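12 Mar 2023

Up too late, writing this in bed with crumbs. Dinner at Paisan tonight, finally, after putting it off since before the holidays. Need to get it down before I forget what the dumplings tasted like, because I always forget, and then I sit there in June trying to write the roundup with nothing but "good, salty" in my notes.

So. Paisan. Half Italian, half something else, they won't say what. Menu is one sheet, both sides. No explanations under the dishes, thank God. Ordered the little ricotta dumplings, the charred cabbage, the lamb neck, and then a bean thing I didn't plan on but the next table had it and it smelled like bay leaf and smoke.

Dumplings first. Very soft, almost too soft, sitting in a broth that was mostly lemon and chicken fat. Wanted to pick up the bowl. Did pick up the bowl. Cabbage came next – black at the edges, sweet in the middle, anchovy butter all down in the leaves. Best thing on the table, and the cheapest. Lamb was fine. Lamb is always fine. It had that braised-since-morning texture where everything gives up at once and you're just eating sauce with threads in it. Would have liked something sharp on the side. Pickle, raw onion, anything.

Beans: wow. Big flat white ones, skins still on, olive oil you could taste in the back of your throat. Asked what kind of bean and the server went to check and never came back with it. Need to call tomorow.

Room was loud. They seat 900 people in there, or that's how it felt by eight. Bread was extra. I don't mind paying for bread but it should be warm if I'm paying.

Walked home past Lineo, which is closing. Sign on the door, short, no reason given. Stood there longer than I meant to. I had my first bowl of tripe in that place and hated it, then went back the next week and had it again. Same eight tables the whole time, same radio. Now it'll be a phone store or one of those counters where they put the granola on everything. I know people will say they hadn't been in ages. I hadn't either. That's the bad part.

Anyway.

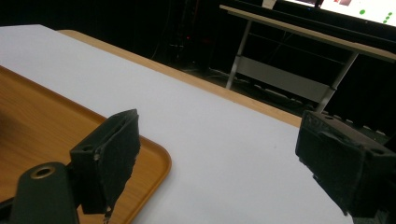
White table, wooden tray.

Home stuff. Starter is alive again, barely. Fed it twice, moved it next to the oven. Smells less like nail polish, more like yogurt, so maybe a loaf by the end of the week if I don't get impatient. I will get impatient.

Made the Dummont lentils for lunch, the recipe off the back of the bag, just to see. Water amount is way off. Had to add 2 more cups and they still caught on the bottom. Rescued it with vinegar and a fried egg. Wouldn't serve it to anyone but ate the whole pan standing up. Note for the column: bag recipes. Who tests them? Could be a piece in that. Would need to cook five or six, side by side, follow them exactly, no fixing. Hard part is no fixing.

Column is due and it's a mess. Supposed to be 1,000 words on whether small places should do tasting menus. I have over 5 pages of complaining and no argument. What I think, if I make myself say it: a tasting menu is fine when the kitchen has something to say in order. Most of the time it's just a way of not letting me have the cabbage twice. I'd have had the cabbage twice tonight. That's maybe the opening. Start with the cabbage, get to the point later, cut the whole paragraph on tweezers since everybody's done tweezers.

Also have to mention Stedeck because I promised, and because it's the one place around here where the set menu works. Went in the fall. Cold trout, then hot trout, then a trout skin cracker with horseradish, and somehow I wasn't sick of trout. Dessert was a baked apple with nothing on it. Just the apple! Sat there kind of mad for a minute and then it was perfect. Have to go back before I write it up though, can't go on a memory of an apple.

Shopping, before I forget: bay leaves (mine are dust), anchovies, good butter, the flat beans if I ever find out what they are. Lemons. Cabbage obviously. Going to try it in the cast iron, dry, lid off, hot as it'll go. Open the window first this time. Then the butter at the very end so it doens't burn.

Stomach a little sore. Too much lamb sauce. Drank a pot of mint tea and had a heel of bread with it, which didn't help but I wanted it.

Still thinking about Lineo. Should go one more time before they lock up, get the tripe, sit by the radio. Check the sign again for the last day – I read the whole thing and didn't take in the date.

Light off. Call Paisan about beans.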